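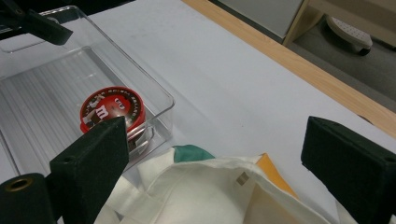

Gap under internal doors after new floor: threshold strips, what did you use?

plankton_dave
We've had the hall and two bedrooms done in Altura oak-effect boards and the floor is lovely. The doorways are not. The fitter left an expansion gap at each one and then left, full stop, having apparently regarded the strips as a matter between me and my conscience. One side is new board, the other is old carpet in one room and bathroom tile in the other. The tile sits lower by 5 mm. What do people use that doesn't look like the entrance to a bus?

mrs_tiggs
Ramp profile for the tile, plain cover strip for the carpet. Screw-down, not stick-down. I had stick-down in our last place and it came up every July when the hall got warm, regular as the school holidays.

Fankhauser
I fit floors for a living, so take this with the usual prejudice. Stick-down is fine if you clean the subfloor first. People don't clean it. They run a sock over it and then blame the glue. On concrete I would sooner glue than drill, especially if you have pipes under there and no idea where.
Benedikt Fankhauser

mrs_tiggs
I hoovered AND wiped, thank you. It came up.

Fankhauser
Wiped with what?

mrs_tiggs
A cloth.

Fankhauser
With something on the cloth?

mrs_tiggs
Kitchen spray.

Fankhauser
I rest my case. That stuff leaves a film.

ollie_underfoot
While they fight it out: whatever you pick, don't fix the strip through the floating floor. It has to be fixed to the subfloor in the gap, so the boards can still move underneath. My brother-in-law pinned his straight through the boards and by spring he had a ridge down the middle of the lounge you could have skied off.

plankton_dave
Good to know, as that was precisely my plan. Subfloor is chipboard in the bedrooms and concrete by the bathroom. So screws for one and glue for the other? That sounds suspiciously like both of you are right.

mrs_tiggs
I'll accept that.

Fankhauser
For chipboard, yes, screws. Use the two-part kind with a base rail that screws down and a top that clips on. Rüegg make a decent one in 30 mm width, there are others. You don't see any screw heads and if you scratch the top you only replace the top.

gravelvoice
Clip-on tops rattle. There, somebody had to say it. We put the Zimgate ones in throughout and every door in the house now announces you. I know exactly when my son gets in and so do next door.

ollie_underfoot
Is the base rail packed up to the right height? Ours rattled until I did that. If the rail sits too low the top never gets a proper grip.

gravelvoice
It is at the height God and the instruction leaflet intended.

ollie_underfoot
So no, then.

gravelvoice
I'll have a look at the weekend. I'm not promising to enjoy it.

plankton_dave
Question about colour. The Altura matching strip costs 19 quid a doorway and it's in a wood print that is a near miss. In the shop it looked the same, in my hall it looks like a different tree having a bad day. Do I go for silver and pretend it was a decision?

hazel_b
Match the door handles. Nobody will ever look at it again if it matches the handles. A near-miss wood is the one thing the eye goes to every time. We have brushed steel handles and brushed steel strips and I haven't thought about either until reading this.

mrs_tiggs
Disagree, silver in a hall with oak boards is all I'd see. I'd go bronze. It sort of vanishes on a brown floor.

hazel_b
Bronze strips with steel handles though?

mrs_tiggs
I don't look at the floor and the handles at the same time. I'd walk into the door.

tomkin
Can I be unpopular and suggest no strip at all on the tile side? Cork expansion strip in the gap, colour matched, trimmed flush. We did it in a house built in 2000, so nothing was wonky to begin with, and it's held up very well.

Fankhauser
Nice on a level joint. He has a 5 mm drop. With cork you would leave the edge of the board naked and someone's toe will find it in the night, and then the board edge chips. Ramp.

tomkin
Fair. I'd missed the drop.

plankton_dave
Update, 6 March 2021. Bathroom doorway has a Flalleo ramp in bronze, glued, subfloor cleaned with meths under the imagined gaze of Mr Fankhauser. Bedroom one has the two-part thing, screwed. I cut it a shade short, so there's a small gap by the frame which I've filled with brown sealant and will deny. Bedroom two is waiting on a replacement length, for reasons covered by the previous sentence.

hazel_b
Cut it with the door frame notched out next time, it hides a lot. And bronze, I see.

plankton_dave
The handles are white plastic. It seemed kinder not to match.

gravelvoice
Packed the rail on the landing one with a bit of card. It's stopped rattling. I don't wish to discuss it.

ollie_underfoot
Card will squash down over time, use a proper plastic packer.

gravelvoice
I said I don't wish to discuss it.

Contact us | Forum rules | Copyright the forum and its posters | Back to top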